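Desk lamp with sockets in the base: sensible or a gimmick?

Posted in Home and Lighting by Gurnness, 2021-09-21
522 views

My desk is in the alcove under the stairs, with one wall socket that the router already regards as its own. I've been looking at those lamps with a fat round base and outlets built into it, so I can plug in the laptop and charge the phone without a trailing lead across the hall. My other half says it's a gimmick and that a lamp should be a lamp. Has anyone lived with one? I mainly want to know whether the light is any good and whether the base eats the desk. The desk is not large. It was sold to us as a console table.

Vumon
Had one since February. Its great. Buy it

Petridis
Vumon has covered the emotional side, so I'll do the rest.

The base takes up about as much room as a side plate, and a tall one. You get most of that back because the phone charger and its brick no longer roam about. Look at where the sockets are before you buy. Mine are on top, round the foot of the pole, so anything with a bulky plug will sit over its neighbour and sulk. Slim plugs are fine. USB leads are fine. The plug on my old radio is the size of a bun and had to be rehoused.

Check the rating printed underneath as well. Laptop and phone, yes. Fan heater, no, however cold it gets under the stairs. And plug the lamp straight into the wall, not into an extension that is already feeding something else.

As for the light, the long flat heads are better than the little round ones for paperwork, as you get an even spread and less of a spotlight on your own knuckles. The type to look for has a hinge at the top of the pole and another down by the base, so you can lean the whole thing back and still have the head level over your work. 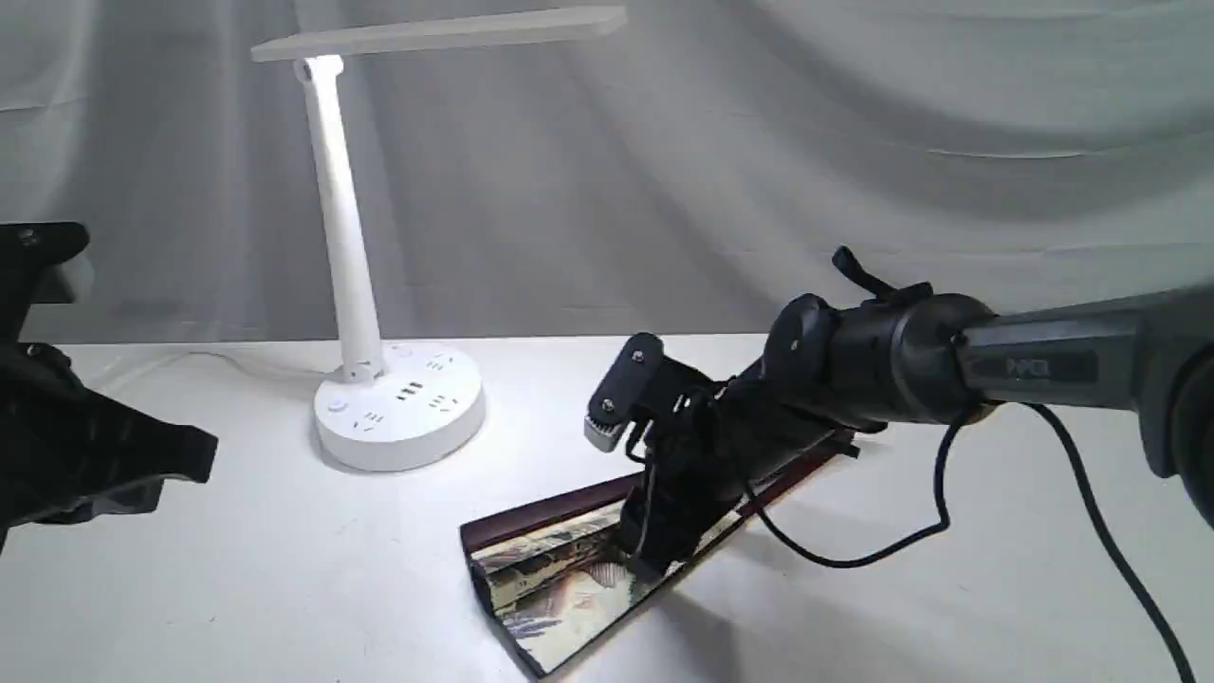

With a white one, expect to wipe it. Dust settles in among the sockets, and the way to deal with it is to unplug the lamp and use a dry paintbrush. Do not use a damp cloth there. My mother-in-law favours a damp cloth for everything and we have had words.

I paid 22 pounds for mine in a clearance sale, and would pay it again, with some grumbling.

Testus
Petridis is right about bulky plugs. I'd add that you should try the button before you commit to a spot. Mine is on top of the base and I put the lamp behind my monitor, so for 3 weeks I was reaching round the back like a vet. Moved it to the left-hand side and all is well.

Gurnness
Thanks, all. Measured the alcove and a side plate fits, if the pen pot goes. The other half is now asking whether there'd be a spare socket for her.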